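Week 4 – Who gets to count as an opposition?

Morning all. These are the notes from the session on opposition parties, tidied up a bit for those who were stuck on the train, and with the bits I rushed through at the end written out properly. The reading is still the Kleinschmidt chapter and the short Kaimal article. If you only manage one, do Kaimal first (it's shorter and much ruder).

We started with a question that sounds daft: when is a party in opposition? The easy answer is "when it isn't in government", and for a two-party chamber that will get you through most of a seminar. It falls over as soon as you have a minority government that leans on a smaller party for its budget votes. Is that smaller party in opposition on Tuesday and in government on budget day? Friederike Kleinschmidt says we should look at what a party does vote by vote. Venkatesh Kaimal thinks that's hopeless and says we should look at what it tells its own members. I go back and forth – I was on his side in March and I've drifted since.

The case we used was Clurkgate town council, because it's small enough to hold in your head. There are 15 seats. The largest group has six and runs the place with the backing of two independents, which leaves seven people who all call themselves the opposition and can't stand each other. Four of those seven belong to one party and have the official title, the office and the first question at every meeting. The other three have a leaflet. Somebody asked whether the title matters. Yes! It matters hugely, and I wish I'd spent longer on it. The title decides who speaks second in a debate, who the local paper rings, and who gets to see draft papers before they're published.

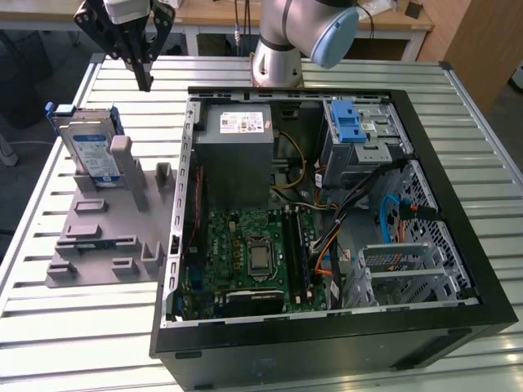
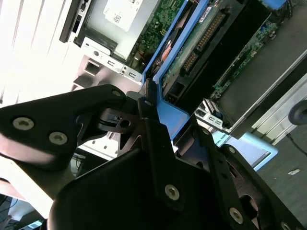
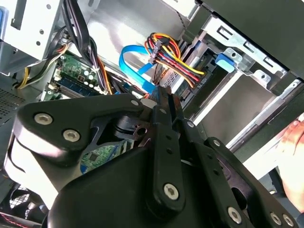 Then we got on to the difference between weak oppositions and blocked ones, and I think I muddled a few of you, so let me try again. A weak opposition has the freedom to campaign and simply isn't very good at it, or hasn't the votes. A blocked opposition might be popular and well run, but the rules are stacked: meetings get banned, candidates are struck off over paperwork, broadcasters won't have them on. From outside the two can look the same for years, with a handful of seats and a lot of complaining. Imelda Villanueva's test is to ask what would happen if the party doubled its vote. If the answer is "it would get more seats and more airtime", it was weak. If the answer is "the rules would change again", it was blocked.

Have a look at the Zillside by-election figures with that in mind. The losing candidate needed 2,000 signatures to stand and handed in plenty, but 1,086 were thrown out, mostly over how addresses had been written. Was that a fair check or a barrier? You can argue it either way from the returning officer's report, and I'd like you to. Please don't just tell me which side you like! Tell me what you'd need to know about the other candidates' forms before you could decide.

A word on splits, which we barely touched. Oppositions break up more often than governments do, and the usual explanation is that they've no jobs to hand out. Volker Kramer adds a second one I find more convincing: boycotts. Once a party has to choose between standing in an election it thinks is unfair and staying at home, it has two camps whether it wants them or not. The ones who stand get called sell-outs, the ones who stay away get called dreamers, and that quarrel tends to outlive the election by a good long while. Keep it in your back pocket for the essay.

For next week:

Read Gudrun Görtz on party funding, the first half only (skip the appendix unless you like tables).

Bring one example of a party that boycotted a vote and later came back. It can be from anywhere, local or national, as long as you can say what changed in between.

Write me a paragraph on the Zillside signatures. About half a page is plenty, handwritten is fine, and put your name on it this time please.

Essay titles go up once I've agreed them with the other group's tutor. If you want to write on something of your own, come and see me before then and bring two sources with you.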